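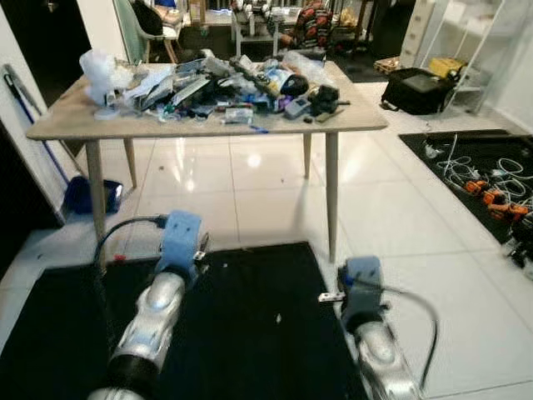
Gripper cables on a two-arm setup — how often do you swap them?

harms_hauke
Jan 31, 2018
Morning all. My two-arm rig (Tivero controller, Kramer grippers) has started dropping out on the left side. It runs fine for 49 minutes or so of tidying jobs, then the left gripper stops answering and I have to power cycle the lot. I've reseated the plug 3 times. Do I just fit a new cable, or is it the board?

gindik
Cable. It's always the cable. Where does it bend when the wrist is fully turned?

harms_hauke
Right at the top of the gripper, and I'd tied it down pretty tight after the last service. My test job is the box one, reach in and pick stuff up, so the wrist does a lot of twisting.
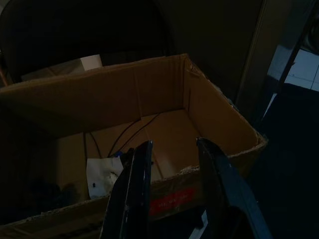

Reaching into the box, wrist view

Edeltraud_B
Sorry gindik, but I don't agree. A tired cable usually cuts out at one angle and comes back when you move. If it needs a power cycle every time I'd be looking at the gripper getting too warm and shutting itself off. Put your hand on the housing (arm powered down, please!) when it next goes.

gindik
Mine needed a power cycle too and it was still the cable. Two new ones and a looser loop, not a peep out of it for months.

harms_hauke
Right, did both last night. Housing was barely warm, so sorry Edeltraud. Then I cut the tight tie off, left a proper loop and ran the box job again with the wrist going right round — no dropouts in five runs.
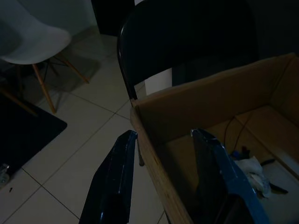 I also slowed the closing speed down a notch while I was in there, so I've probably muddied the test. Putting it back up tonight.

Edeltraud_B
Change one thing at a time! I'd still log the temperature for a week before you call it fixed.

gindik
Order the spare anyway. Tadcombe had them in stock last time I looked, but delivery was slow, mine didn't turn up till February.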